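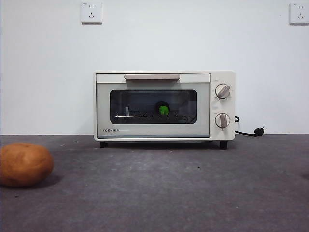
Where should small electrical appliances go when a shared house is cleared at the end of a tenancy?

Posted by Anca Ene in Household Moves and Clearances, Aug 30, 2024

I act as the named contact for a shared house which is to be handed back to the letting agent, Camargo, at the end of next month. Former tenants have left a number of small kitchen and household appliances over the years. Most appear to be in fair order, although I have not used all of them, and several have no instruction booklet. The agent has stated in writing that the property must be returned free of any item not listed on the original inventory, and that a clearance charge of 400 will be applied if this is not done.

I should be grateful for guidance on the proper route for these items, and in particular whether they may be placed with the ordinary household rubbish, whether a charity is likely to accept them, and whether I am entitled to give away goods which belonged to people who have since moved out.

Kátia Fagundes

Working appliances should be offered for reuse first, and anything faulty or incomplete should be taken to the small electricals container at the local recycling centre. Small electrical goods should not be placed in the household bin, whatever their size.

The third part of your enquiry ought to be settled before the other two. Goods left behind by a former tenant do not become the property of those who remain simply through the passing of time. The usual practice is to write to the last known address or email of each former tenant, list the items concerned, state where they may be collected, and give a reasonable date by which a reply is needed. Keep a copy of what was sent. If no reply is received, you will at least be able to show that a fair effort was made. Where an item is plainly of value, or where two former tenants lay claim to it, you may wish to take advice from a housing adviser before parting with it. I am not able to give legal advice on this site and the above should be read as general information.

You should also send the list to the letting agent. It is quite common for an appliance thought to be a leftover to be found on the inventory after all, especially where the house has been let in parts and more than one version of the inventory exists. A kettle or a microwave given away in error will be deducted from the deposit at the price of a new one. Ask for a written answer against each line of the list.

Once ownership is clear, the items may be sorted as follows.

Items for reuse. The appliance should be clean, complete and in working order, with its own plug and an undamaged lead. Racks, trays, lids, jugs and detachable parts should be present. Charities differ a good deal in what they will take. Some do not accept electrical goods of any kind, since each item must be tested by a competent person before it is sold. Others accept them on certain mornings only. It is advisable to telephone before travelling and to have the make and model number to hand.

Items for recycling. Any appliance which trips the fuse box, smells of burning, has a cracked casing or has a lead that has been cut or taped should be treated as waste. Please do not offer it to another person with a warning attached. The warning is easily lost when the item changes hands a second time.

Items needing separate care. Remove loose batteries and recycle them at a battery point. Where a battery is sealed inside the appliance, as with most cordless vacuum cleaners and electric toothbrushes, leave it in place and tell the site staff when you arrive. Damaged batteries should be mentioned before you unload.

With regard to cleaning, switch the appliance off at the wall, unplug it and allow it to cool fully. Crumb trays should be emptied and washed separately. The body should be wiped with a well wrung cloth and mild soap, and left open until dry. Do not immerse any part that carries a plug, a lead or a heating element. Limescale in a kettle may be removed with the ordinary products sold for that purpose, followed by several changes of fresh water. Grease that has been baked on to a glass door will often soften if a damp cloth is left against it for a while, and there is no need to use a strong oven cleaner on a small appliance.

Finally, allow more time than seems necessary. Collection services are in heavy demand when tenancies change over, and a booking made in the last week may not be met before your handover date.

Genivaldo Rangel

Just take it all to the tip. Ours has a big cage for electricals by the entrance and the staff point you to it. Took me one trip. Check whether you need to book a slot for the car, some councils want your number plate in advance and they will turn you away without it.

Also the 400 is negotiable in my experience. Ask them for a breakdown.

Wagner Xavier

I write as the former secretary of a residents' association which ran an appliance exchange for the tenants of Dovel Court. The reply from Kátia Fagundes is sound and I would add only some points of practice.

First, on the matter of records. We kept a plain sheet with one line for each item, giving the make, the model number, the place where it was found, the person to whom it was offered and the outcome. Our sheets were numbered through the whole life of the exchange, and the last of them was sheet 2219. That may seem excessive for a single house, and one page will probably do for yours. Even so, a dated list signed by the remaining tenants has settled a great many disagreements with agents, and I recommend that you prepare one before anything leaves the building.

Secondly, on product recalls. Before an appliance is passed to another household, the make and model should be checked against the official list of recalled products. The details are generally found on a rating plate on the underside or the back. If the plate is missing or cannot be read, the check cannot be made, and we did not pass such items on. They went for recycling without exception, however good their appearance. Members sometimes objected to this rule and it was kept in place all the same.

Thirdly, on instruction booklets. The absence of a booklet is not in itself a reason for refusal. Many manufacturers place older booklets on their websites, and a printed copy tied to the handle with string is appreciated by the person who receives the item. Heating appliances should not be handed over without one if it can be avoided. The booklet will set out the clearance required at the sides, back and top, and whether an extension lead may be used. In a small kitchen the required clearance is the detail most often overlooked. I have seen appliances pushed hard against a bread bin or placed beneath a curtain by people who were otherwise very careful.

Fourthly, on transport. Glass doors and turntables should be secured or packed separately. Wind the lead loosely and fasten it with a tie - not round the body of the appliance, where it pulls at the point of entry. A cardboard box with a folded towel in the base is quite adequate for a short journey.

There is one matter on which I would differ slightly from the first reply. It was suggested that charities should be telephoned. I would also try the community reuse shop if your district has one. The Brekora shop in our own area employed a tester on two mornings each week and would accept items that the high street charities had declined, provided that they were clean. They would not collect, and they asked donors not to leave goods outside the door when the shop was closed. Anything left in the rain had to be thrown away.

As to the charge, I would not rely on its being negotiable. If the agent has given notice of it in writing, the safer course is to photograph each empty cupboard and worktop on the day of handover and to send the pictures to the agent on that same day. A charge may then be disputed with some evidence in hand.

Comment from Anca Ene

I am obliged to all who replied. Letters have been sent to the former tenants for whom I hold an address, and one, Mr Simon, has already asked for the return of a food mixer. The agent has confirmed that the microwave and the vacuum cleaner are on the inventory and must remain. I had assumed that both were leftovers.

Could Wagner Xavier kindly say whether the rating plate is ever placed inside an appliance? I have been unable to find one on the slow cooker.

Comment from Wagner Xavier

It is occasionally found behind a door or beneath a removable tray. On a slow cooker, lift out the inner pot with the plug removed from the wall, and look at the underside of the outer base before looking anywhere else. The print is often raised from the surface and of the same colour, and a torch held low to one side will help.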